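Category: Course Materials > Comparative Politics > Coalitions and Party Splits

Week 6 handout: When a deputy breaks with the leader
Instructor: Imad Daher
Updated 4 Jul 2026

Welcome back, everyone! We finally get to my favorite part of the course, the moment when two people who won an election together stop answering each other's calls. Please read the Gida case before class and bring your notes on it (handwritten is fine, messy is fine).

Quick recap from last week. A coalition is a trade. The leader gets votes from regions that would never have picked the leader alone, and the deputy gets a job, a budget and, usually, a promise about next time. That promise is almost never written down, and that's where our trouble begins.

The Gida case

Gida is our practice province, with two big voting areas: Adjei in the highlands and Somisero on the coast. The governor comes from Somisero. The deputy comes from Adjei and carried it in the last race with 3,889 votes to the rival's 2,437. In January the governor hints that somebody else might be the next candidate, and within two weeks local members in Adjei are holding rallies of their own.

Look at what those members say at the rallies. They talk about roads, they talk about fertilizer prices, and only near the end do they mention the deputy by name. Why so careful? They still need the governor to sign off on projects at home!

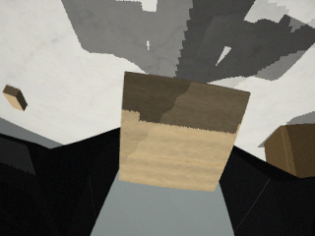 Regional loyalty is the first thing to test when you read a split like this one. Newspapers love a map with one solid color per region, and it makes Adjei look like a single block that moves all at once. Think of the wooden cube held between the two black fingers: one block, gripped from both sides, but the face has dark brown, medium brown and pale tan in it, and the line between the brown and the tan is ragged. Adjei is like that. The market towns lean to the deputy, the tea villages are mixed, and in one ward the margin was only 373 votes. Both camps squeeze the whole region, and each part of it feels the squeeze differently.

Terms to know
Defection: leaving a party while still holding the seat
Kingmaker: a figure who can't win but can decide who does
Lame duck: a leader whose term is ending and whose threats are getting cheaper

For discussion
Pick one Adjei member and write a half page on what that person should do before the party conference. Stay, leave, or wait? I really want you to argue it!

Comments (3)

Elias Rawashdeh: Is the 373 ward one of the tea villages or a market town? I have it both ways in my notes.

Imad Daher: Tea village, Elias. Good catch, I'll say it clearly in class.

tmk_06: I'm going with wait. Half a page is not enough for this one!

Contact the instructor | Course materials may be copied for class use | Back to top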